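Workshop > Notebook > Garment handling

February 2019

Spent most of today on the house rules for the hanging task, which I'd been dodging. Radosław Górecki wants one page we can send to Wandby before they start, and what we had was a string of emails and a note taped to the Halliday cabinet.

So, what I've got down. One garment on the rail at the start of a run, to the right, hook over the round tube and NOT through the little holes in the bracket (Bollham did it through the holes for a whole batch and we had to bin 300 runs, still a bit sore about that). Rack pushed up to a plain wall. Arms parked out of view before you press start. Speed cap stays on even if you're only "just checking something", and the stop button is within reach of whoever is standing nearest, me included!

Prints are allowed. I went back and forth on this, but people own shirts with writing on, and if the thing only copes with blank ones it's no use to anybody.

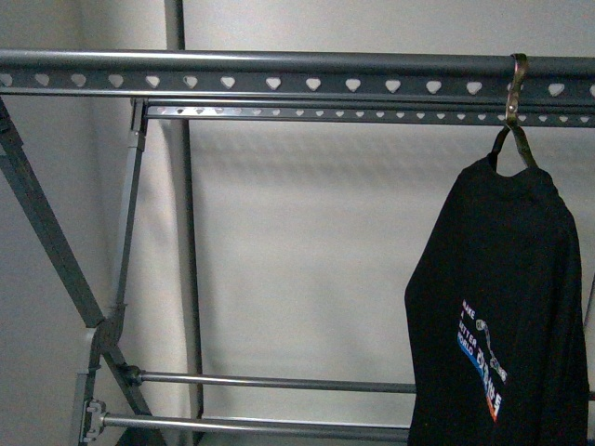

Radosław would like 2 people signed off per session. I think that's right for anything where the arms move and overkill for setting up, so I've written it that way and he can shout at me.

Still to sort: the naming of failed runs. Zundska call them "aborts", we call them "drops", and a drop ought to mean the shirt landed on the floor. Rule 16 is blank until we agree. Also need to ask who has the spare hooks.

Tags: good practice, garments, house rules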